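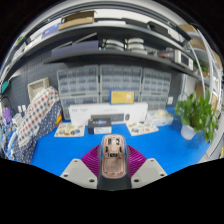 ISTWOOD, Jan 15, 2020

Cleaning and resetting a clear-shell mouse at the bench

The procedure covers a wireless mouse with a transparent housing: power down, battery out, clean, dry, test on the pad, box up. Clear plastic shows lint, skin oil and scratches that a black shell hides, so it needs softer materials and less liquid. It does not cover opening the housing. Do not remove screws, feet or labels.

Bench layout

Work on a plain mat in a single strong color. Blue is good. Lint and loose screws show up on it, and so does a clear part that would vanish on a white surface. A strip of mat 14 inches wide is enough for the mouse itself. Stand the product box on its side at the back of the mat and put smaller boxes in front of it. Lay printed sheets flat to either side. Paper goes back in the box last, and it must not get damp.

Keep cloth goods and baskets at the left end, away from the cleaning fluid. If your bench is backed by small-parts cabinets, close every drawer before starting. A dropped screw or battery contact that lands in an open drawer can take longer to find than the whole job takes to do.

Materials

- Two microfiber cloths, washed without fabric softener
- Soft brush, natural or nylon, no metal ferrule exposed
- Cotton swabs
- Distilled water with one drop of dish soap per cup
- Wooden toothpick
- Small lidded tray

Do not use acetone, glass cleaner with ammonia, or melamine sponges. Acetone crazes most clear shells on contact. Ammonia may cloud them over repeated cleanings. Isopropyl alcohol is acceptable on metal contacts only. We tried it on a scrap shell from Sokby and got haze at the corners of the molding.

Step 1. Power down

Slide the switch to off. If the receiver is plugged into a computer, unplug it and put it in the lidded tray. If the mouse has a built-in cell, disconnect the charging cable and skip the battery steps.

Step 2. Open the compartment

Press the cover at its marked edge and slide. Do not pry. Lift out the battery and check both contacts. White or green crust is leakage; remove it with a swab just damp with white vinegar, then a second swab with water, then a dry one. Leave the compartment open until Step 5.
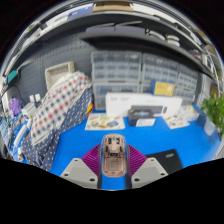
Clear shell with recessed compartment. Cloth and woven basket kept at the left of the bench.

Step 3. Dry cleaning

Brush first. Grit dragged under a wet cloth is the usual source of fine scratches. Hold the mouse nose down and brush from the rear toward the buttons. Work along the seams and any slots. Use the toothpick flat, never point first, to lift packed dirt out of the gap beside the wheel. Turn the wheel a little at a time and brush each section as it comes up.

Do not blow into the shell. Breath leaves moisture on the inside face, where it can't be wiped. Canned air is acceptable in short bursts with the can upright.

Step 4. Damp cleaning

Wet one corner of the first cloth and wring it until it no longer drips. Wipe in straight strokes, front to back. Circular wiping leaves swirl marks that show under overhead light. Go around printed labels. Dry at once with the second cloth, same direction.

The optical window gets one dry swab and nothing else.

Step 5. Dry and close

Stand the mouse on its side on a dry cloth for an hour, compartment open. In a cold shop allow two. Refit the battery, matching polarity to the mark in the compartment, and close the cover.

Step 6. Pad and tracking test

Wipe the pad with the damp cloth and let it dry flat. Keep it off radiators and out of direct sun, or the edge will curl. Place the mouse lengthwise on the pad and plug in the receiver. At 1000 dpi, move it slowly across the pad and back. The pointer should travel without jumps. If it skips, clean the window again with a new dry swab before blaming the battery.

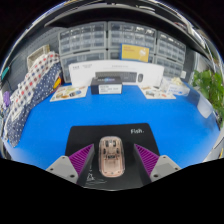

Mouse set lengthwise on the black pad, product box at the back.

Step 7. Box up

Pad first, flat. Then mouse, receiver, printed sheets on top. If the mouse will be stored past April, take the battery out and bag it separately. Write the date on the bag.

Filed under: Bench & Shop > Small Electronics > Cleaning
54 shares | 3 comments

meltcombe_bench
Does the vinegar step hold for rechargeable cells too? Mine left a gray film, no crust.

sikora77
Gray film on mine came off with a dry swab and a pencil eraser. Brush out the crumbs after.

drawerfull
Seconding closed drawers. Lost a battery cover for a week.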